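Folding T-shirts to a fixed width
Posted by Barnabás Nyitrai, Thursday

The shelf in my hall closet is 16 inches deep. A T-shirt folded the way I used to do it, sleeves in and then halved twice, came out a different size each time, and the stacks leaned. In March I started folding to a fixed width.

The surface matters more than the method. A bed is too soft and a carpet grips the cloth. A hard, flat table lets the shirt slide when pulled, so wrinkles can be worked out to the edge.

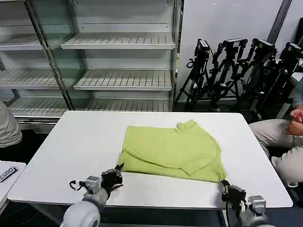

Most of my errors start at the collar. Ribbing is thicker than the body of the shirt and springs back, so a collar left inside the first fold pushes up a lump. I now flatten it before touching the sleeves – palm down, moving outward from the neck.

Sleeves come second. Each one goes straight across the back with the side panel.
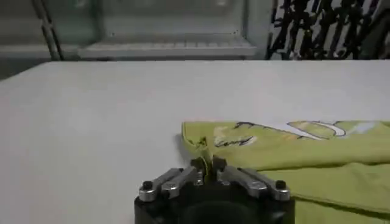

For the lengthwise fold, hold the cloth at the corners. Gripping it mid-edge makes a crease that points at your fingers and stays there. Take both corners of the hem, lift slightly, and lay the hem down 2 inches short of the collar. The gap leaves room for the thicker ribbing.
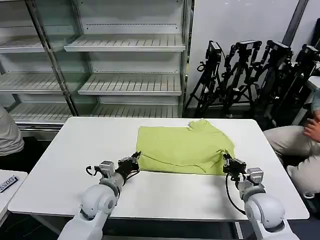 I tried a plastic folding board from Belline for one load of laundry. It gave consistent widths but was slower, and it was too narrow for my larger shirts. It is back in its box.

Current time is seven seconds per shirt, not counting inside-out ones. Light cotton is the hardest, as it shifts whenever the layer above it moves.

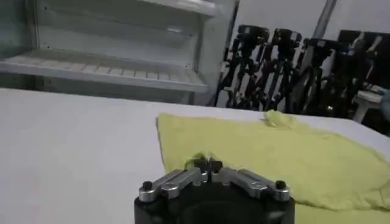
Lime-yellow cloth on the white tabletop, with a bunched fold near the top.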